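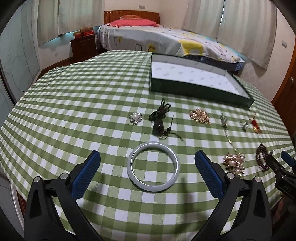
Haugen mixed jewellery bundle - review
Posted March 24, 2019 by Solveig Tangen

Quick one as I've got the school run. Got this for the dressing-up box and a bit for me, if I'm truthful. Postage was quick, everything came in one bag, so allow time for untangling.

Good bits first. The flower brooch, silver with the big white pearl in the middle. Lovely. Little clear stones on the petals, all still there. Pin is stiff but it holds on a wool coat. Gold brooch is more of a cluster, lots of tiny leafy bits, very granny, I mean that nicely. Catches on scarves though.

Bangle - pale grey-white, chunky, smooth. Too big for me, slides straight off over my hand. Bendik's mum has claimed it.

Green cord necklace. Hmm. Like the bead, don't like the cord. Knots itself up the minute you put it down and the ends are a pain to tie behind your neck. Will probaly rethread it.

Thin chain with the little ornaments is prettier on than off. Silver and gold together so it goes with most things. Clasp is fiddly, needed help.

Ring: small. Little finger only for me. Sparkly enough for the kids to fight over.

Red tassel keyring went on my keys the same day, and I can find them in my bag now. Worth it for that alone.

No care leaflet, no sizes given anywhere on the listing, which they realy should sort out. Asked Haugen about ring sizes and got a reply after 8 days. Polite, no use.

Would buy again if they bagged the necklaces seperately. Four stars.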